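Teaching by Showing: Notes for Session 4

Robot Programming for People Who Would Rather Not
Dustthorpe Evening Institute, January term

Where we left off

Last session ended with the class agreeing that writing down every joint angle for "pick up the cup" is a miserable way to spend an evening. One group got as far as line 232 before their arm touched anything, and what it touched was the desk. Tonight we look at the other way: a person does the job, the machine records it, and a program tries to work out what the person was up to.

The field calls this learning from demonstration. Your parents called it "watch me and then you do it," and had mixed results too.

Three ways of showing

Pushing the arm around. You switch the motors to a limp mode, take hold of the wrist and walk it through the job. The recording comes straight from the robot's own joints, so there is nothing to translate. The trouble is that you are now standing in the way of everything, including the camera, and your forearms will be in a lot of the footage. It also feels like dancing with a filing cabinet. Good for short moves, poor for anything needing two quick hands.

Driving it from a distance. You hold a controller, or a small copy of the arm, and the big one follows. What gets recorded is something the robot has by definition managed to do, and that's worth a lot. What you lose is touch. Most people on their first go squeeze too hard, because the gripper sends nothing back to tell them to stop. Expect the first 30 minutes to be useless and don't grade yourself on them.

Carrying the gripper yourself. No arm at all. You hold a tool with the same sort of jaws the robot will use later, with a camera fixed to it, and go about the job in an ordinary room. This is the cheapest of the three and the quickest to learn, and it can go wherever you can. It also lets you do things the robot can't, such as reach behind yourself or twist through an angle that would have a real arm filing a complaint. The software finds this out afterward.

The rest of tonight is mostly on the third way, using cups.

Why cups

A cup is easy to get, survives being dropped if you choose the right kind, and has an opinion about which way up it goes. It can be gripped by the sides or pinched at the rim, and these are different skills as far as the learner is concerned. A paper cup adds one more: it can be crushed. Students who have been bold all term become very polite around a paper cup.

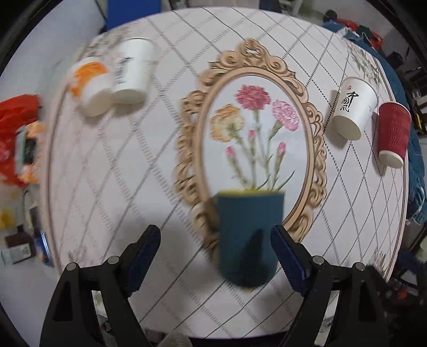
Approach matters more than the grab. By the time the jaws close, most of the useful decisions have been made: which cup, from what side, at what height, how wide to open. If you rush the approach and then spend ages tidying up your grip, the recording teaches mostly tidying up. Come in at a steady speed, with the jaws open wider than you think you need, and close once.

Keep the target in view. The learner sees only what the camera on the tool sees. You have a head, and you will cheat with it. If you lean over to check where the cup is while the tool points at the wall, you have recorded a miracle: a gripper that looks at a wall and then somehow knows where to go. The program will try to learn the miracle. It is very obliging that way.

Change things on purpose. Move the cups between runs. Swap colors. Use a plain cloth, then a fussy one with flowers and borders all over it. A learner trained on a bare gray bench may decide that "cup" means "anything that isn't gray," and will then try to pick up the first tulip you print on a napkin. A busy background is annoying to everyone and should be used often.

Keep the messy runs, within reason. A near miss followed by a calm correction is valuable, as the robot will miss too and should know what calm looks like. A run where you dropped the cup, said something, and picked it up with your other hand is not a correction. Delete it.

How many is enough

The Pacheco handout asks for 40 demonstrations per task. I have never seen a group enjoy the last ten. They are still worth doing, and you should split them between people if you can: everyone has habits, and a robot taught by one left-handed perfectionist becomes one.

Label each run as you finish it. Last year a group labeled theirs the following week, from memory, and produced a set in which "stack" and "unstack" were used more or less for decoration. The robot built small towers and took them apart until somebody pulled the plug.

Things that will go wrong tonight

The Muvmont recorder needs a pause before you start moving. Count to two in your head. If you begin right away it loses the beginning of the reach and you get a gripper that seems to arrive from another dimension.

The Lako viewer plays everything back at double speed unless told otherwise. You are not that fast. Check the setting before admiring yourself.

Thumbs get tired before people notice. A tired thumb closes late. Swap hands with your partner after 11 runs, even if you feel fine, especially if you feel fine.

For next time

Bring one object from home that you think would be hard to show a robot how to pick up, and a sentence on why. Soft things are welcome. Wet things are not, after the sponge.

Read section two of the course pack, skip the math in the gray box, and come ready to argue about whether a demonstration can be wrong if the job got done. Half of you will say no. Please sit on the left.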